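Kukeo

Kukeo is a market town on the east bank of the Mahlangu River, below the Prustari hills. Population over 2,000. Known for its dried pears, its covered market and the long stone ford that gave the town its reason for existing. Seat of the lower Mahlangu district until the district was merged with its neighbor.

Name

Origin disputed. The usual explanation is an old word for "shallow place," after the ford. An alternative derivation, from a family name in the early toll rolls, has less support; the rolls spell it four different ways, one of them probably a clerk's mistake.

Geography

The town sits 691 feet above sea level on a gravel terrace. Flat along the river, then steep. The upper streets climb toward Prustari in switchbacks, and two of them are closed to carts and cars in winter. Soil is thin on the slopes and heavy near the water, so orchards up top, vegetables and pasture below. Spring floods are common, usualy minor. The low meadow goes under most years and is not built on.

Climate is mild. Wet from late fall to early spring, dry in July. Fog in the mornings, gone by 10 on most days.

History

Settled as a toll stop. Drovers brought cattle down from the hills and paid per head at the ford. Inns followed, then a smithy, then a weekly market. The first bridge was timber and lasted two generations before a flood took it. The second, stone, still stands, and carries foot traffic only.
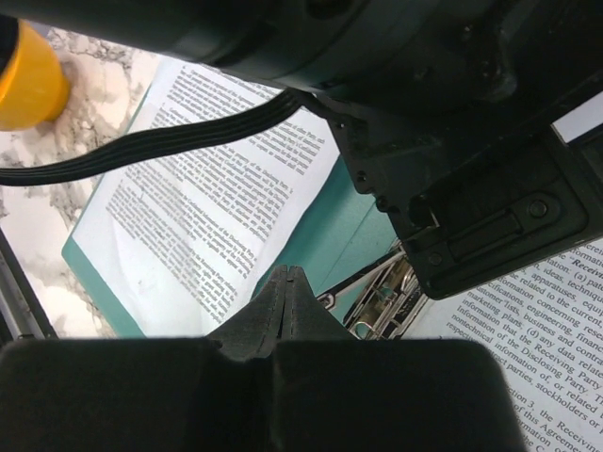
The pear trade came later. Growers on the Prustari side had been drying fruit for their own use for a long time, in bread ovens after the baking was done. The merchant Oratile Xaba began buying up the surplus and shipping it downriver in flat crates, and within a few seasons there were 26 drying houses in and near the town. Most were small brick buildings with slatted racks and a firebox at one end. Several survive as sheds or cottages. One is a bakery.

The railroad bypassed Kukeo, going through Zullard on the opposite bank instead. Trade fell off sharply. Crates had to be carted over the bridge and up to the Zullard depot, and growers complained about the cost for years. Some moved thier orchards across the river altogether.

Economy

Fruit, dairy, a sawmill, some summer visitors. Dried pears are still sold whole, flattened, or chopped into a dark rye loaf. The variety grown is small and hard, poor eating when fresh. Many working residents commute to Zullard.

Covered market

Built on the site of the old toll yard. Iron columns, tile roof, open on the river side. The roof was replaced after a storm and the new tiles are a shade lighter than the originals at the north end. Stalls are rented by the season. Trading starts at 7 a.m. and the fish sellers are generally gone before noon.

Transportation

A road bridge downstream of the old one connects to Zullard. Bus service to both Zullard and Prustari, less frequent in winter. The ford itself is passable on foot in dry summers, marked with posts on the Kukeo side.

See also

Mahlangu River
Prustari hills
Zullard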